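The jeans problem, again

Every May I read the same advice about folding jeans, and every May I fall for it. The current version is the Cleveck roll: fold in half, smooth the legs, roll from the hem up, stand the thing on its end in a drawer. It is supposed to save space. I have my doubts.

I gave it a fair try on Thursday evening. The Zisow blog, where I found the instructions, allows two minutes a pair. Maybe for linen pants. Denim has opinions. The side seam is the worst of it, all that doubled cloth and thick thread, and once you start rolling, the seam decides where the roll is going. Mine leaned like a bad candle.
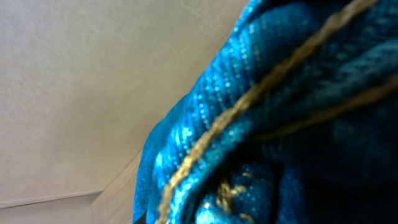 The comments under the Zisow post run to 2996, and most of them are from people who say it changed their closet. I read some 120 before giving up. A few admitted that the rolls come undone when you pull one out, and that was my experience too – take the middle pair and its neighbors slump into the gap.

Then there is the Wusex drawer divider, which fixes the slumping and which the post links to twice. I can't say I was surprised. I priced it and closed the tab.

My grandmother in Cisternas stacked hers flat on a shelf, heaviest at the bottom. I'm back to that for now, apart from one pair I left rolled – I want to see what the creases look like by the weekend.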